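## 4. Task allocation after the introduction of the folding cell

### 4.1 Setting and division of work

The Plemport laundry supplies hotels and two care homes with bed linen, bath linen and kitchen towels. Before the change, the finishing room ran as a single line. Flatwork passed through the ironer and was stacked by machine, while small pieces were folded by hand at a long table by the same people who sorted and packed them. Job titles did not distinguish these duties. All finishing staff were listed as "linen operatives" and moved between positions at their own discretion, usually when a bin filled up or when someone's wrists began to ache.

The folding cell, supplied by Hekley and integrated by Padilla, took over the small pieces in March. It covers towels up to bath size, and excludes robes, fitted items and anything with ties. The 22 members of the finishing staff kept their posts, but the duties attached to those posts were rewritten. Three of the changes matter for the analysis: folding by hand became an exception, a new position called "cell attendant" was created, and the decision about what counts as a properly folded towel moved from the table to a settings screen.

Observation notes were taken on both shifts by the first author and by Ismael Seixas, who had worked in the room before joining the project. Interviews were held in the canteen during paid time. Names of staff are withheld throughout.

### 4.2 The fold as a unit of work

A hand fold at the table was rarely described by operatives as a sequence of steps. When asked to explain it, most picked up a towel and did it. The cell requires the opposite. The fold is divided into stages (pick, spread, first fold, tension, second fold, place), and each stage has a limit on time and a condition for passing to the next. The tension stage, in which the piece is held between two grippers and pulled straight, accounted for most of the discussion between the attendants and the Padilla engineer, and Figure 3 shows a piece held in this way.

If the fabric is gripped too far from the corner, the free edge sags and the next fold comes out uneven. If it is pulled too hard, thin towels slip from the jaws. Attendants learned to predict both faults from the weave and the age of the piece, and several of them began to sort the infeed on this basis although the work instruction did not ask for it.
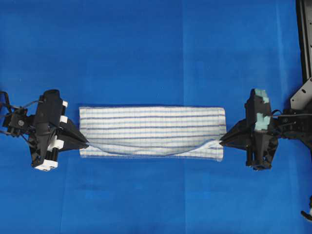
**Figure 3.** Blue-striped white towel held taut between the two grippers over the blue work surface. The fabric appears folded over on itself, with a slight sag in the lower layer.

This informal sorting is a clear case of what we call upstream compensation. The operative who used to correct a bad fold with one movement of the hand now prevents it by choosing the order in which towels reach the machine. The correction has become invisible in the record. The Vikar production software logs completed folds, rejected folds and stops, and has no field for a towel that was set aside before entering the cell. On paper, the cell appeared to improve steadily during the period of observation. The notes suggest that some of this improvement belongs to the people feeding it, but the log data do not allow the two contributions to be separated.

### 4.3 Attention and pace

Attendants described the new position as lighter on the arms and heavier on the eyes. The work is mostly watching. A stop has to be cleared quickly, but the timing of stops cannot be predicted, so the attendant remains close to the guard door even when nothing is required. One attendant compared the position to waiting for a kettle in someone else's kitchen. Another, who had long-standing shoulder trouble, asked to stay at the cell permanently and gave up a preferred early shift to do so.

Pace was the more contested subject. At the hand table, speed varied over the shift and was set jointly: talk slowed it down, and the arrival of the delivery driver sped it up. The cell runs at a fixed rate between stops. Packing, directly downstream, inherited that rate. Packers reported fewer idle minutes and fewer moments in which it was acceptable to leave the position. A small buffer shelf was added at their request, and complaints about pace became less frequent afterwards – although packers on the late shift continued to raise the matter at handover.

### 4.4 Control over the standard

Under the old arrangement, the fold standard was a laminated sheet above the table and a shared sense of what the hotels would send back. Operatives adjusted the fold for particular customers without asking. In the cell, the fold is a stored program. Attendants can select a program but cannot edit it, and a change request goes through the shift lead to Padilla.

Two requests were made during the study. The first, to widen the accepted range for worn kitchen towels, was granted. The second, to let attendants alter the tension setting within fixed limits, was refused on the grounds that the cell's warranty covers only the settings delivered. Staff did not object strongly to the refusal. What they did object to was the length of time it took to arrive, during which they had continued to hand-fold the affected pieces and to enter them under "other duties."

After the second request, the site began a paper log at the cell, kept on a clipboard by the guard door. Its first 1000 entries are coded in Section 5 by type of fault, by action taken, and by whether the action falls within the written duties of the attendant.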